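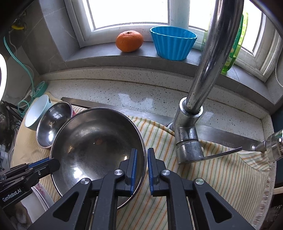 By Teresa Wyckham

ZORKPORT - Nineteen students at Zorkport Technical College are spending this term teaching a robot arm to put away dishes, and most of the work so far has been done by hand.

The class project, called Pirnano, uses hand-held grippers with two fingers and blue pads. A student holds one in each hand and does an ordinary kitchen task with them, such as picking up a steel bowl by the rim from a dish towel draped over the sink. A camera on the gripper records each attempt. The recordings are then used to train the software that will run the arm.

As of February 1, 2026, the class had 1,850 usable recordings. The goal is 2,000 before training starts on the final version.

The course is open to second-year students in the automation program. They work in pairs, with one student handling the grippers and the other keeping the log. Halfway through each session they trade places. An attempt is thrown out if a hand covers the lens or if the log entry doesn't match the video.

Bowls have taken up more time than any other item, according to the project's progress report. Metal ones reflect the window, and the early version of the software often misjudged where the rim was. The students answered that by recording at different times of day and by changing how the bowls were set down, some flat and some leaning on edge. Cups and plates went faster. Silverware was dropped from the plan in the fall and may be picked up by next year's class.

Sessions are held in real kitchens as well as in the lab. Students asked family and neighbors for the use of a sink and a stretch of counter, and they were told to leave things the way they found them. The report says the lab's own practice sink was too tidy to be much use.

The project has a small budget. The largest single expense this term was $178 for replacement finger pads and screws. The arm itself belongs to the college and is shared with two other courses, so the class gets it only in the evenings.

Pirnano is entered in the Bălan Cup, a student automation contest to be held in April in Ollton. Teams there will have to clear a drying area they have not seen before, with points taken off for anything dropped or knocked over. Zorkport entered last year with a sorting machine and did not reach the final round.

The class will give a public demonstration in the college's main lab before the contest. The time will be posted on the automation program's page. Admission is free.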